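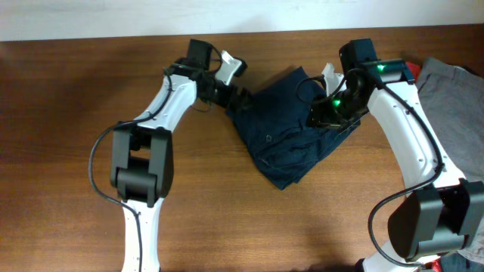 My project for the Textiles and Home Management module started with a drawer that wouldn't close. I share a dresser with my sister when I'm home from Porkelstead, and every break we have the same fight over whose stuff is too fat, and I figured if I had to do a term project anyway I might as well pick something that would settle it! So my question was whether the way you fold heavy clothes makes a real difference to how much room they take up, or if the fabric just does what it wants. I did the folding on a flat tabletop because a bed is too soft and you end up pressing your folds into the blanket. A dark navy piece like the one on the brown wood there was harder for me to fold neatly than anything pale, by the way, because I kept losing track of where one layer stopped and the next one started. I ended up feeling for the edges with my fingers more than looking for them.

Filed under: Student Projects > Textiles & Home > Reports

What I used

I had 17 garments, all heavy stuff: jeans, work pants, two canvas aprons, a couple of overshirts and one skirt that I think used to be a curtain. Some were mine, some were my sister's (she knows), and the rest came off the unclaimed rack at Abou Zeid, the cleaners on the corner by the bus stop, who let me borrow a bag of them as long as they came back clean and folded. Folded was not going to be a problem.

For measuring I had a plastic storage box with straight sides, a yardstick and a light board that sat on top of the pile so I could read the height the same way each time. My instructor wanted volume and not just height, so I multiplied by the inside length and width of the box. I also had a can of Hamum fabric spray, which I bought for the creases and then left out of the tests completely. More about that further down.

The two folds

Fold one is what I call the house fold, the one I grew up with. Lengthwise in half, then in half, then in half again, and stop when it looks small enough. You don't smooth anything and you don't think about the pockets.

Fold two came from a handout we got in class, and the handout calls it the Tuvska fold. You lay the garment out, flatten it from the middle outward with your whole hand, fold it lengthwise, and tuck any part that sticks out so you get a long rectangle. Then you go in thirds from the bottom up. The big thing is that you smooth between every fold, and you try to keep a pocket from landing right on a crease. I did each garment both ways, and I let the pile sit for 40 minutes before I measured, since heavy cloth springs back for a while after you let go of it. I found that out in February during my practice run, when I measured one pile twice in the same afternoon and got two different answers and thought I'd broken the yardstick.

What I got

The house fold pile came out at 2,176 cubic inches. The Tuvska pile, same clothes, same box, same wait, was 1,943. I was hoping for something way more dramatic than that, I'll admit, but it was enough to shut the drawer.

The differences were not spread evenly though. The overshirts hardly changed at all. Most of the gain was in the pants, and I'm pretty sure it's the waistband. In the house fold you stack the waistband on itself over and over, and it's already the thickest part, so one end of the pile climbs up like a ramp and the other end has air under it. Turning every second pair the opposite way helped a lot, and I should say that I only did it with fold two since the handout told me to. My instructor wrote "so which one did the work?" in the margin of my draft and I don't have a good answer. If I ran it again I'd flip the pairs in both piles.

Pockets and seams

The other thing I paid attention to was the parts that are sewn on. Wherever there's a pocket you have extra cloth plus stitching, and it wants to stay flat when everything near it is bending. Let the material hang off the side of the table and it gets worse, the weight drags your nice straight fold crooked.
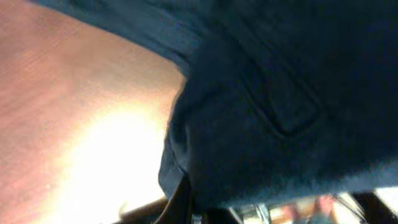 Should you empty and flatten the pockets before you start folding?

Flatten them first, every time, and push the inside pocket bags down smooth with your hand. A bunched pocket bag made a lump that I could still feel three folds later, and it took more work to fix at the end than at the start.

Back pockets were easier than front ones for me. They lie on the outside where you can see what they're doing, and if the first lengthwise fold goes right between them they end up stacked on each other and behave. The apron pockets were the worst of the lot, one big one straight across the front, so there's no way to miss it. I gave up and put the crease down the center of the pocket.

Stuff that went wrong

The spray, first of all. I sprayed one pair of pants as a trial, folded them damp, and the next morning they had creases that looked ironed in. So Hamum stayed on the shelf. I also lost one whole round of measurements when I leaned on the board while I was writing the number down. And the skirt got measured folded inside out in one pile and right side out in the other, which I noticed only when I was packing up the bag for Abou Zeid. I left it in the totals.

My sister has switched to the new fold for jeans and refuses to do it for anything else. She says the smoothing takes too long, and with the overshirts I can't really argue with her.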